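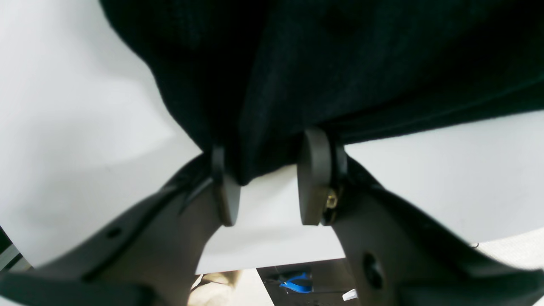
How long should the first wash cycle take on a new Grendus?

Plan on 60 minutes for the first one, with the drum empty and the dial on Warm. After that you can use whatever cycle you like.

Section 3 - Leveling and first run

I wrote this after putting in my second Grendus, because the booklet from Likix skips half of what I needed. Updated 2023-04-08 to add the bit about the drain hose.

Before you start, get the transit bolts out of the back. Keep them in a bag somewhere you'll remember! I moved house in October and had to tear the garage apart looking for mine.

1. Slide the washer to within a hand's width of the wall. Don't push it all the way back yet, you still need to reach the hoses.

2. Screw the hot hose to the red inlet and the cold hose to the blue one. Hand tight, then a quarter turn with pliers.

3. Hook the drain hose over the standpipe and strap it. If you shove it down too far it'll siphon, and the drum never fills properly (ask me how I spent a whole evening).

4. Put a level on top, front to back and then side to side. Turn the feet until the bubble sits in the middle, then run the lock nuts up snug against the cabinet.

5. Press down on each corner. If it rocks, go back to step 4.

6. Open both taps slowly and check every joint with a dry paper towel.

7. Plug in, pick Warm and press Start.

CAUTION: Never run a spin with the transit bolts still in. You can wreck the suspension in one go.

Note: If the display shows 243, the door isn't latched. Open it, check for a sock or a drawstring in the seal, and close it again with a firm push.

Note on dark things: I wash black fleece and knits inside out, on Cold, with the low spin. Fleece sheds, so clean the filter after a load or two - it's behind the little flap at the bottom right. Put a towel down first.

The washer is heavy, so get a second person for the last push to the wall. Mine went in on a Kuipers anti-vibration mat from the hardware store in Doltcombe, and it's a lot quieter than the old one was on bare tile. If you use a mat, do the leveling again with the mat in place.

Section 4 covers the detergent drawer.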